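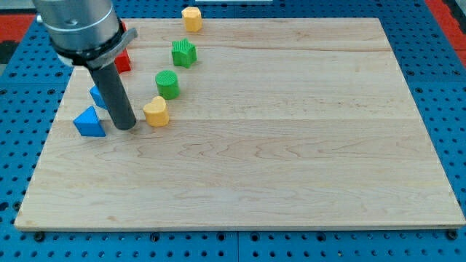

Pusher cell at Udden back in service after collar swap

By Nikola Śliwiński

2020-09-19 - The block-pushing cell at Fevolen's Udden workshop is running again. Down most of the week. Cause: a slipping clamp collar, the black one that goes round the bottom of the silver housing and carries the pushing rod.

Simin Hassanpour, who looks after the cell, did the swap herself. Old collar off, faces wiped, new one on, rod back in, then the long part - getting the rod straight again.

"It had crept down a hair at a time," she said. "You don't see it. You hear it, the rod starts to drag on the board."

Dragging matters here. The whole job of the cell is to nudge small shape blocks over a wooden board with a plain round-ended rod. No fingers, no suction. If the rod sits too high it rides over the edge of a block, too low and it scrapes the wood. Hassanpour sets the height with a strip of paper under the tip, lowers until the paper just catches, then backs off a touch. Same at all four corners of the board. She doesn't trust the number on the screen untill the paper agrees.

Work order for the repair, as pinned up by the cell door:

Power off and locked, arm parked high.
Blocks off the board and into the tray.
Loosen collar, hold the rod with the other hand, it drops.
New collar on with the bracket to the right, same as before.
Snug, not tight. Rod in. Square it against the block gauge, two sides.
Tighten evenly. Mark the collar and housing with paint pen.
Paper test. Then slow run, hand on the stop button.

The board got some attention too. It's bolted to the blue perforated table and the bolts were checked, one on the near left took a quarter turn. Wood was wiped down with a barely damp cloth and left alone. Hassanpour won't have it oiled. Slick board, blocks slide too far, and every setting is off.

After that the blocks went back on. Hearts, stars, cylinders, triangles and so on, in red, blue, green and yellow. They get set out by hand at the start, well spaced, so the rod can come down between them without touching. First slow moves were done close in among the blocks on the left, with plenty of bare board to the right to push into.

The collar is a Dretell part and came from the shelf. The next one didn't - the shelf is now empty and two more are on order from Portela, delivery date not confirmed.

Service interval is changing as well. Up to now the collar was looked at every 3000 pushes. New rule is 2000, with a quick check of the paint marks every 300. If the marks don't line up, stop and call Hassanpour, don't just retighten and carry on. That was done twice in April, according to the cell log, and the second time nobody wrote down how far the rod had moved.

Night runs stay off for now. Day shift only, someone in the room, untill the first full interval is through with the marks still lined up.

Also from the workshop: the spare rod has been found, it was in the drawer with the hex keys. It has a flat spot near the tip and shoudn't be used for pushing. It's tagged. Please leave the tag on.

Anyone who has booked time on the cell and lost it should write to Hassanpour with the job name and the hours missed. Short jobs go in first, long ones once the night runs are back.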